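Roria open day — what did you see at the Trollerberg site?
General Automation > Visits and Shows
11 replies

torque_and_tea
Went to the Roria open day at Trollerberg on June 22, 2026. Putting my notes up for anyone thinking of going to the next one. Parking is behind the building, sign in at the side door, and you get a sticker with your first name on it. Tours ran in small groups. First stop was the palletizing cell, second was the bin picking bench, third was the hand-held gripper room upstairs. Lunch was sandwiches.

The palletizing cell was fine but it's the same one they showed last year with a new conveyor. The bin picking bench was down when my group came through. The upstairs room was the best part for me.

ladderlogic60
Was the bench down all day? We were in the first group and it ran, slowly. It dropped a bracket twice and the guy restarted it each time.

torque_and_tea
Can't say about all day. Down when we got there, and we didn't go back.

mkessel
What were they doing upstairs? The flyer only said "data collection demo."

torque_and_tea
People hold the grippers and do table chores with them, and the recordings go to train an arm. Khurram Mengal gave the talk. He said they had 1,017 usable recordings of table tasks so far and had thrown out a fair number on top of that. The table tasks are picking up spoons, sorting chopsticks, that kind of thing. He took questions for a good while and didn't dodge the one about cost.

ladderlogic60
I'll be the one to say it. I drove two hours to watch grown adults pick up chopsticks. I run a packaging line. I wanted cycle times.

orakzai_fan
Orakzai showed cycle times at their open day and the numbers were useless, they were for one box size. I'd sooner see the messy stuff. Thin things on a flat table are hard. Ask anyone who has tried to pick a cable tie off a bench with a parallel jaw.

ladderlogic60
Hard, sure. Still not something I can buy.

mkessel
Are the fingers the same as on the real arm? If they aren't, I don't see what the recordings are worth.

s_christodoulou
Stamatia Christodoulou here, I work with Khurram and was at the upstairs table for most of the day. Yes, same fingers and same pads on the arm. The body behind them is different. We change the pads when they start to shine.

On the bin picking bench: it was a bad air fitting. It was back up for the last two groups. Sorry to those who missed it.

On cycle times: the palletizing numbers are on the sheet by the sign-in desk, and I can send a copy to anyone who messages me. For the upstairs work we don't have a number I'd put on a sheet yet.

mkessel
Thanks, that answers it. Message sent about the sheet. Did they let visitors try?

torque_and_tea
Yes, a turn each if you wanted it. What I wrote down afterward:

1. Grip. The curved chopsticks want to roll when you close on them. Come straight down with the fingers open wide and close slowly. I rushed and pushed mine across the mat. The woman after me got hers on the first try, so it may just be me.

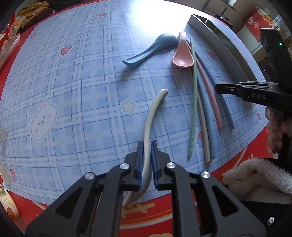 2. Two hands. Working with one gripper in each hand is much harder than one. I kept looking at the wrong one. Khurram said new people usually need a few sessions before the second hand stops being in the way.

3. Weight. You feel it in the wrist after a few minutes. A neck strap or a counterbalance would help, and I told them so on the comment card.

orakzai_fan
Agree on the wrist. I had a go with the Usesia hand-held unit in the spring and it was lighter but the trigger was stiff. I'd take the heavier one with the softer trigger.

ladderlogic60
Got the sheet from Stamatia. 1,330 cases an hour on the palletizer, mixed sizes. That should have been on a board next to the cell and I would have gone home happy. Still think the upstairs room is a lab project.

s_christodoulou
Fair. A board by the cell is on the list for next time. We'll also run the groups at 6 people, the larger ones couldn't all see the table.

torque_and_tea
Six would be better. I was at the back for the first half of the talk and mostly saw jackets. Will post the next date here when they send it out.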